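Dritow Issues Revised Measuring Guidance and Paper Bench Covers for Bar Training Rooms

TIRKVILLE, 21 Sep 2021. Dritow, a supplier of bar tools and training room consumables, today released a revised edition of its measuring guidance for hospitality instructors, together with a new line of heavyweight brown paper covers for practice benches. Both are available to training providers through the company's trade catalog and its distributor, Lakley.

The guidance replaces the edition issued in January. It covers the selection, handling, checking and storage of double-cone jiggers, and sets out a standard bench layout for teaching free-standing measuring exercises. The revision was prepared by Archana Chaturvedi, technical manager at Dritow, and reviewed by Rin Ichikawa of the Rattanakul bar school.

Bench Covers

The Dritow bench cover is an uncoated dark brown paper sheet intended for single-session use. It is laid over the work surface before tools are set out and is removed at the end of the session. The paper is supplied on a roll and cut to length by the user. An uncovered margin may be left at the sides or back of the bench for bottles, printed recipes and score sheets.

The dark color was selected after classroom use at Rattanakul, where instructors had previously worked directly on white surfaces. Polished metal tools are easier to locate against the brown sheet, and spills of clear liquid leave a mark that can be read by the instructor. The covers are not intended for direct contact with garnish or other food.

"Our earlier sheet was white and it was too light in weight," said Chaturvedi. "It tore when it was wet and it moved when a tin was set down. The new stock stays flat once the curl has been taken out of it, and it doesn't need tape on a level bench."

A metal jigger resting on its side on brown paper is the starting position for the first exercise in the guidance. The trainee picks up the tool, identifies the larger and smaller cups, and stands it with the required cup facing up before any liquid is handled.

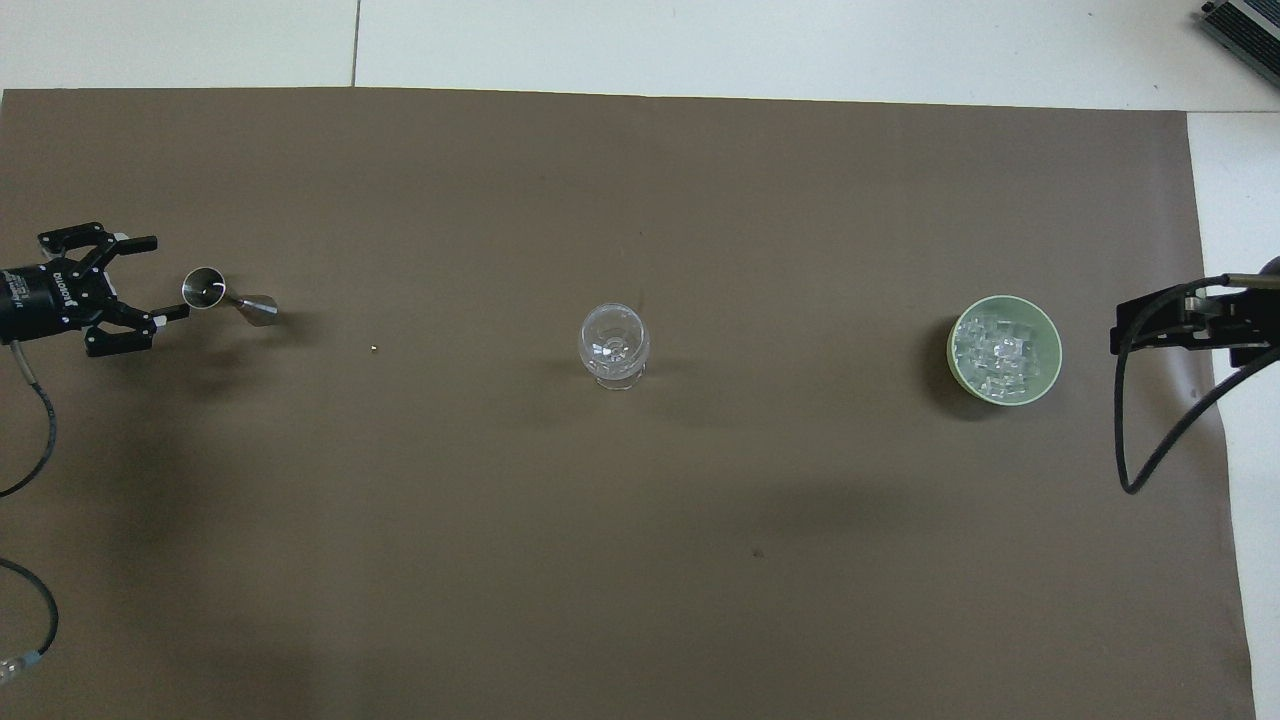 Checking and Care of Jiggers

The revised guidance requires each jigger to be checked before it is issued to a class. The rim of each cup is inspected for dents and burrs. The joint between the cones is inspected for movement. Capacity is verified by filling each cup with water to the rim and transferring the contents to a graduated cylinder. A tool that fails on either cup is withdrawn from teaching use.

Jiggers are rinsed between products, washed at the end of the session and dried by hand. They should be stored upright or on their sides in a lined drawer and should not be nested under shakers or other heavy items. Abrasive pads are not recommended on polished interiors, as scratches make the fill line harder to judge.

Trial Results

The bench covers and the revised exercises were tested at 2 training sites before release. In total, 317 trainees took part and 1,732 individual pours were recorded. Site records were compiled by Shalini Upadhyay and will be supplied to training providers on request.

"Most of the comments we received were about layout," said Ichikawa. "Instructors wanted the tool in the same place at the start of every exercise. That is now written into the bench setup page."

Availability

Bench covers ship from the Tirkville warehouse. The guidance is supplied in print with each first order and can be requested separately by existing customers. Holders of the January edition should discard the bench setup page and use the revised version.

Trade orders: Isla Drummond, Lakley
Press contact: Jyoti Rastogi, Dritow, Tirkville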